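小部屋の片付けと配置の見直し

10月に入ってから、洗濯機のある小部屋の配置を少しずつ変えている。前回の記事では棚の高さだけ書いて終わっていたので、続きとしてゴミ箱、机まわり、布類の置き場所をまとめておく。

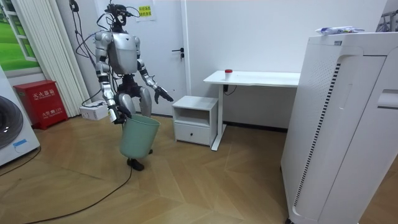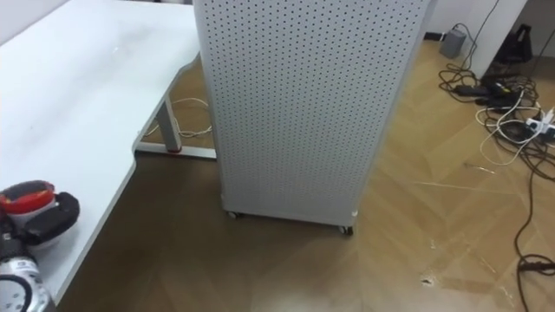
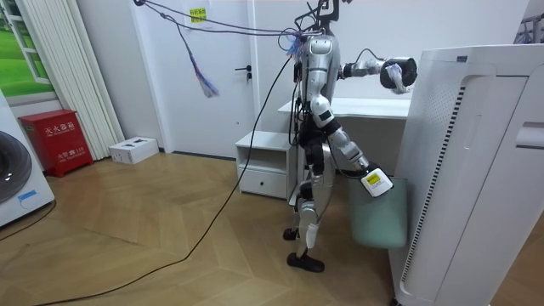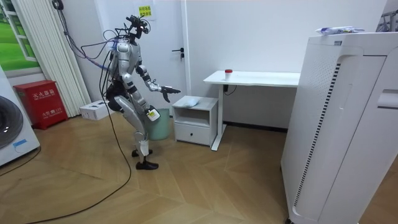
淡い緑のゴミ箱は1枚目と4枚目、穴あきの白い筐体は2枚目。

寸法から。ドアの前から机の脚までが1,850mm、そのうち通路として空けておきたいのが800mm。残りにナイトスタンドとゴミ箱とキャスター付きのものを収める。図面上は余裕があるのに、洗濯機の扉を開けると一気に狭くなる。扉の回転範囲に500mm見ておく必要があり、以前の配置ではここにゴミ箱がかかっていた。

ゴミ箱
円筒形で、上に向かって広がり、縁が少し外に返っている。片手で縁をつかんで運べるのはこの返りのおかげで、持ち手のない製品を選ぶときはここを見たほうがいい。底の直径より口の直径のほうが大きいので、壁にぴったり寄せても底側に隙間ができ、綿ぼこりがたまる。掃除のときは必ず動かす。
定位置はナイトスタンドの横に変更した。洗濯機のフィルターから取った糸くずを捨てるには少し遠い。二歩分なので許容する。袋は市販の小さいサイズだと縁の返りに負けて落ちるため、ひとつ上のサイズを使い、余りを外側に折る。

机
白い天板。汚れの付き方は場所によって差があり、よく手をつく手前側に薄い擦れとくすみが出る。中性洗剤を薄めて拭き、水拭き、乾拭きの順。メラミンスポンジは艶が変わるので使わない。Rawiri Cartwrightにもらった助言では消しゴムで先に試せとのことで、線状の擦れにはたしかに効いた。面で曇っているところには効かない。
天板の下の白いケーブルは未処理のまま。輪にして床に置いてある状態で、掃除機のノズルが毎回引っかかる。Pledskaの配線トレーを付けるつもりで採寸したところ、脚の取り付け部と干渉した。ネジ位置をずらすか、結束バンドでベースに沿わせるかで保留中。後者のほうが安い。

キャスター付きのもの
床が木目のヘリンボーンなので、目地の方向が一定しない。キャスターを転がすと、まっすぐ押したつもりでも少し流れることがある。壁と平行に戻すには、最後の数センチを持ち上げて置くほうが早い。車輪に髪の毛が巻き付くと床に筋が残るため、月に一度ひっくり返して取る。
穴あきの面は乾いたブラシで上から下へ。濡れた布で拭くと穴の縁に繊維が残る。一度やって後悔した。

空気清浄機
吸気側の前をふさがないこと、と説明書にある。クッションを近くに立てかけていたことがあり、側面の細いスリットにほこりが筋になって付いていた。クッションは戻しておくと邪魔になり、しまうと使わない。置き場所の解が出ていない。

布類
水色の布はたたんでナイトスタンドの上、それ以外の小物は下の引き出し。開いた棚のほうには物を入れない運用にしている。入れると奥が見えなくなり、何を入れたか忘れる。
洗うときは白と水色を一緒にして、28分のコース。柔軟剤を入れると吸水が落ちるので入れない。クロスを丸めて握ったまま別の作業に移ると、しわが寄って次に拭くときに厚みがそろわず、拭きむらになる。使う直前に一度広げて四つ折りにすると、面を替えながら使える。Liên Giápがこの折り方をしているのを見て真似した。

消火器箱
窓の下の壁際にある赤い箱。前面に物を置かない。置いていいのは横まで。段ボール箱を置くなら箱の横で、ふたの前にはみ出させない。この部屋で唯一、例外を認めないルールにしている。

カーテン
縦のひだに沿ってほこりが付く。ハンディモップで上から下へ、一枚ずつ。掃除機で吸うと布が吸い込み口に張り付いて作業にならなかった。裾が床に近いので、床を拭く前にまとめて持ち上げてクリップで留めておく。

掃除の順番は、カーテン、机、穴あきの面、床。布は机用と床用で分け、洗濯は最後。ひととおりやって、前の配置より移動が少なくなった感触はある。時間は計っていない。

残っている作業は、机下のケーブル、クッションの置き場、ドアの取っ手のがたつき。取っ手は六角のいもネジを締めれば直るはずで、手持ちのレンチのサイズが合わないので買い足す。Belicoのセットにあるかどうか、次に店に行ったときに確認する。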